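Call for Participants: Open Day at the Uveck Robot Workshop

Posted Monday, June 12, 2023

Have you ever wanted to stand next to a robot arm while it tries to put a book away? We're looking for people to help us try out our fall open day before the doors open to everyone, and we would love to have you along!

Uveck is a small workshop in Lendska where we teach two-armed robots to do ordinary house chores. Tidying a table, mostly. Putting things on shelves, moving bottles, picking up cloths (cloths are harder than you'd think, and we could talk about them all afternoon). Every October we open up for a weekend, and this year we have a bigger room and a brand new demonstration, so we want to run the whole visit with real people first and hear what they think of it.

We have 46 places across the trial sessions. You don't need to know anything about robots. If you do, that's fine too, but please don't let your engineer cousin talk you out of signing up because you "wouldn't get anything out of it." Last year some of our best questions came from a retired bus driver and a group of high school sophomores.

What you'll be doing

Each session lasts 2 hours. You'll start with a short welcome and a safety talk, then move to the demonstration table in a small group. One of our operators will run through a few tidying jobs with you standing close enough to see the fingers close. After that it's your turn. You'll choose something from the table and tell the operator where you'd like it to go, and then you get to watch how the arm goes about it. Sometimes it goes beautifully. Sometimes the book ends up on the floor, and then we talk about why, which tends to be everyone's favorite part.
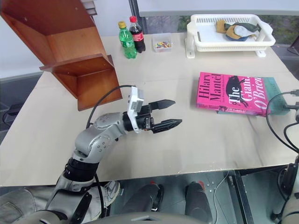
Anyone who wants to can also have a go at guiding an arm by hand, at slow speed and with an operator beside you the whole time. It feels strange for the first minute and then you won't want to stop. There's no pressure to do this if you'd like to keep watching.

We finish with coffee and a chat about the visit. Was the talk too long? Could you see from the back? Did we use a word you'd never heard? Tell us everything, we really do change things. The old tour had a slide show of 44 slides and it's gone now, thanks to the people who came to last year's trial.

Who can take part

Anyone 14 or older. Under 18s need a parent or guardian with them, and that person counts as a participant too, so please sign up together. The room is on the ground floor with step-free access from the parking lot, and we have chairs for anybody who doesn't want to stand. The motors make a steady whine, and the arms can start moving suddenly, so let us know if either would be a problem and we'll find you a good spot.

We'd be especially happy to hear from people who do a lot of lifting, cleaning or tidying at work. You know more about how a shelf gets filled than we do!

What to bring and wear

Closed shoes, please. Tie back long hair and leave scarves and dangling jewelry at home or in a locker. You're welcome to take pictures for yourself during the demonstration, without flash. Lunch isn't included, but the Rácz bakery across the street is open until three and the poppy seed rolls go early.

Thank-you and travel

Every participant gets a Zustusden gift card for coming, plus two tickets for the open day itself. Regional bus 430 stops right outside our gate. If you're driving, park in the back lot and use the side door with the green sign.

How to sign up

Fill in the form on our Visits page and pick your first and second choice of session. Mornings fill up first. If you're coming as a group, put all the names on one form so we can keep you together. We'll write back to everyone, and if your session is full we'll offer you another or put you on the waiting list.

Questions about access, or about bringing a school class, can go in the comments box on the same form.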